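Foro » Trabajo y automatización » Experiencias en planta

Tema: Seis semanas enseñando a empaquetar (largo, aviso)

tumaini_k
Buenas a todos. Soy Tumaini Khaemba, llevo años en preparación de pedidos en Vumaser y desde enero estoy en el puesto de demostraciones. En vez de llenar cajas en la línea, repito los movimientos con una pinza en cada mano y el sistema aprende de eso. ¡Y me encanta! Pensaba que me iba a aburrir y resulta que me paso el día fijándome en cosas que antes hacía sin mirar: por qué lado coges una bolsa blanda, cuánto aprietas, qué mano llega primero. El objetivo del grupo son 3,000 repeticiones buenas y vamos por 1,902.

rodamiento_viejo
Me alegro por ti, pero ¿qué pasa con los de la línea cuando lleguéis a las 3,000? En Britar empezaron igual y el turno de noche se quedó en la mitad.

tumaini_k
Es la pregunta que hacemos todos los viernes en la reunión. De momento hay 3 compañeros formándose para supervisar celdas y por escrito no hay despidos este año. Más allá de eso no te puedo prometer nada.

Bea Muli
Yo estoy en mantenimiento en Wumusari y coincido a medias. El trabajo nuevo es más interesante, sí – pero la categoría y el sueldo siguen siendo los de antes. Si enseñas un oficio, que te paguen como a quien enseña.

rodamiento_viejo
Ahí le has dado, Beatrice. Eso hay que pelearlo ya, no cuando el robot esté puesto.

tumaini_k
Totalmente de acuerdo con lo del sueldo, lo llevamos en la propuesta. Lo que digo es que se nos escucha más: pedí cambiar la altura de la mesa y en dos días estaba hecho. Eso en la línea no me había pasado nunca.

pallet_22
¿Y las muñecas? Con esos cacharros en la mano toda la mañana...

tumaini_k
Las primeras semanas se notan. Ahora paramos cada 100 repeticiones y voy mucho mejor. Os dejo un par de fotos de la faena, que me las pedíais en el otro hilo:

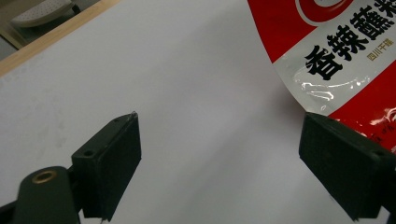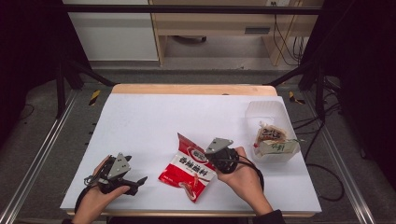
Con las bolsas de condimento, las rojas y blancas. Se arrugan por donde quieren.

pallet_22
Qué bueno, gracias. Enséñale esto a los de Ó Súilleabháin, que siguen diciendo que los blandos no se pueden automatizar.

Bea Muli
Poder se puede, ya veremos a qué ritmo. Cuéntanos cómo acaba lo de la categoría.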